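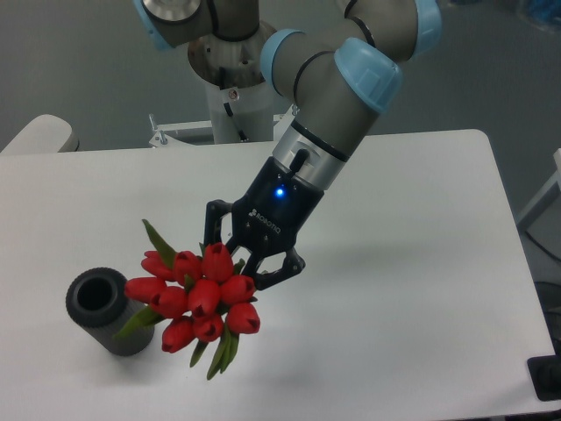 Frequently asked questions about the Mundov medical assistant intake

Applications for the Mundov Health Service are open again, and we love hearing from first-time applicants! Most of what lands in our inbox is covered on this page, so have a read before you write to us.

How many positions are there this year?
There are 148 medical assistant positions across the Mundov and Semach clinics. Semach has the larger share because two of its outpatient wings are opening in June. You pick a first and second choice of clinic on the form, and you can change the order until the form closes.

Who can apply?
Anyone with a high school diploma and a completed medical assistant certificate. If you're still in your final term, go ahead and apply anyway — upload a letter from your school now and send the certificate when you get it. Certificates from out of state are fine.

Is there an age limit?
The minimum age is 18 on the day the form closes. There is no upper limit, and we've had wonderful people join us as a second career.

What does it cost to apply?
The fee is $31, paid by card at the end of the form. Veterans and current Mundov employees pay nothing. Check the fee box on page one or the system will charge you by mistake, and refunds are slow.

Where do I fill out the form?
Everything goes through Skeditar, our online application system. Make an account with an email address you really use, since the admit card goes there too. Old accounts from last year still work, but your documents have to be uploaded again.

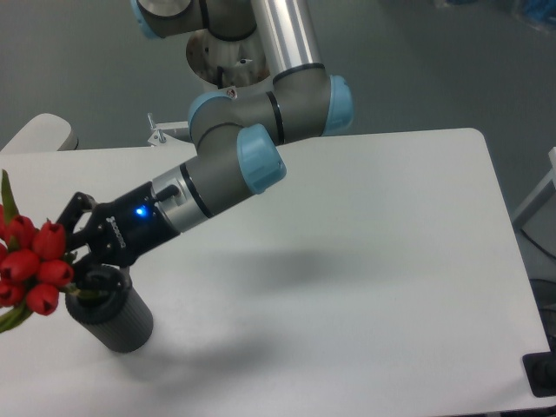

White table and gray arm with light blue joint caps

What is the written test like?
It's called the Testa and it runs two hours, starting at 9:30 a.m. Expect clinical basics, medical terms, office procedures and a short math section on dosages. Wrong answers don't lose you points, so fill in every line!

How many people take it?
Last year 2,210 people sat the Testa and 329 were called for an interview. Those are good odds compared with a lot of public jobs, and plenty of people got through on their second try.

Can I use a calculator?
A basic one, yes. Phones stay in your bag.

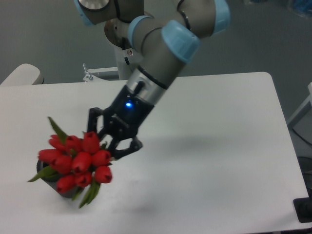

What should I bring to the interview?
Bring your admit card, a government photo ID, your original certificate and one copy of each. If your name has changed since you finished school, bring the paperwork for that as well. Interviews are held at the Semach clinic, second floor, and you should check in 20 minutes early.

When will I hear back?
Results go up in Skeditar first and the email follows a day or so later. If your status still says "under review," there's nothing you need to do.

Who do I contact if the form won't submit?
Write to Primo Pagano in the recruitment office through the help tab in Skeditar. Include your application number and the error message — he's great at sorting these out. Uploads over 5 MB are the usual culprit, so try a smaller scan first.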